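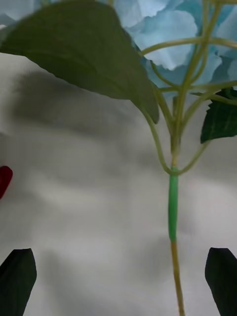 I came to Cargate to write about a robot cell that sorts artificial flowers, and I spent most of my first morning hearing about cloth.

The cell is called Saithong, and the people who look after it talk about it the way my aunt talks about her oven. It runs hot on the left, it sulks after a long break, and you have to know where to kick it (nobody kicks it, I was told, quite firmly). It has two arms, a table and a pile of fake roses and hydrangeas that get handled far more than any fake flower was built for.

A stem is a rotten thing to pick up, by the way. I had pictured the blooms being the hard part, all those petals. But the fingers go for the stem, and the stem is skinny, a bit bendy, and usually has a leaf hanging over it exactly where the wrist camera wants to look. On the hydrangeas the stalks fork on the way up to the bloom, so if the arm comes in too high it meets a little tangle of branches. Too low, and the heavy head swings around like a mop!

So most of the setup is about that one grab. The day starts at the left arm with a soft brush and a dry cloth. Lint gets on the finger pads, fabric flowers shed like cats, and a fuzzy pad slips. Then the wrist camera gets wiped, and somebody checks that its bracket is still tight, which I thought was fussy until I heard about March. In March a bracket screw backed out by a hair and every grasp on that side landed 13 millimeters wide. They spent a whole afternoon blaming the software.

Next come 200 practice grabs, split between the arms, before anyone trusts the thing with real work. The pass mark is 99 percent. I asked what happens at 98 and got a look.

After that it's flowers on the table, and I loved this part. The blooms go toward the far edge and the stems toward the near one, roses mixed in with hydrangeas, and some of them overlap on purpose. It's done by hand and by eye.

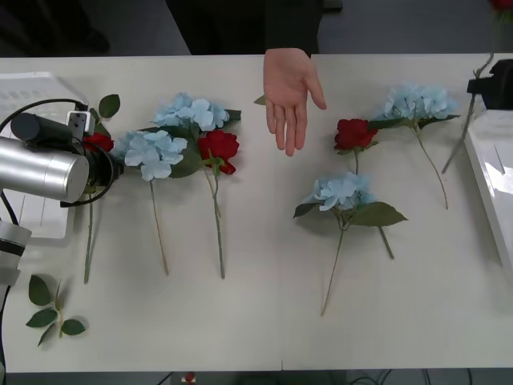 Flowers laid out in two loose groups between the arms, with a hand over the gap.

The repairs are humbler than I expected. Finger pads wear out first and cables second. The cables flex every time a wrist turns, so there's a drawer of spares from an outfit called Fanside, plus a log in a spiral notebook that has coffee on most pages. Pads are swapped every 200 hours whether they look tired or not. I held an old one next to a new one and couldn't tell them apart, but my thumb could. The old one was slick as a spoon.

Carkumora, the company that owns the place, wants a second cell by next spring. The crew would like a bigger drawer.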